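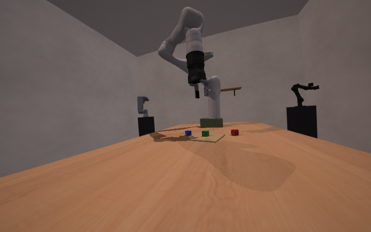
Kursabend 3: Erst am Bildschirm greifen, dann in der Werkstatt

Handzettel zum Kurs »Ein Greifarm für die eigene Werkbank«, Gemeinschaftswerkstatt Kallio
Zusammengestellt von Merja Juntunen

Schön, dass ihr wieder dabei seid! Beim letzten Mal haben wir geschraubt, gefeilt und ziemlich viel Kaffee getrunken, und ich weiß, dass es einige von euch in den Fingern juckt, den Motoren endlich Strom zu geben. Heute bleiben wir trotzdem noch in der Simulation und bringen unserem virtuellen Arm bei, einen Würfel vom Holztisch zu nehmen und in den grünen Kasten zu legen. (Pentti Hämäläinen hat bei seinem ersten Arm zu Hause gleich die Tischplatte erwischt, die Delle zeigt er auf Nachfrage gern.)

Zum Aufwärmen

Startet die Szene und fahrt den Arm von Hand, Gelenk für Gelenk, bis ihr ein Gefühl dafür habt, welches Gelenk was bewegt. Die beiden kleineren Arme auf den schwarzen Sockeln lasst bitte stehen, mit denen arbeiten wir erst am Kursabend 6.

Der Blick von oben

Für das Anfahren nehmen wir die Ansicht senkrecht auf den Tisch. Der rote, der grüne und der blaue Würfel lassen sich darin gut auseinanderhalten, nur die Schatten machen Ärger, wenn man die Farbschwelle zu großzügig wählt.
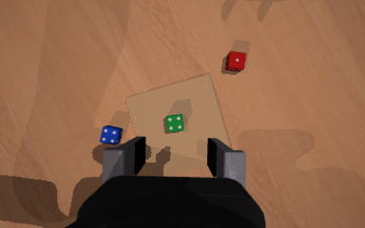 Stellt die Schwelle also lieber streng ein und lockert sie in kleinen Schritten. Danach kommt die Drehung dran: Die Finger sollen parallel zu zwei Seitenflächen stehen, sonst packen sie den Würfel über die Kanten, und er rutscht weg. Wir fangen mit Grün an und halten erst einmal 9 Zentimeter über dem Tisch an, schauen, korrigieren und senken dann langsam ab.

Bis zum nächsten Mal

Macht bitte 25 Greifversuche und schreibt auf, bei welcher Farbe es hakt. Wer dafür fast 14 Tage braucht, ist völlig im Plan! Fragen zur Software sammelt Honeylyn Buenaventura, die Netzteile für die echten Arme liegen bei Reijo Turunen im Schrank.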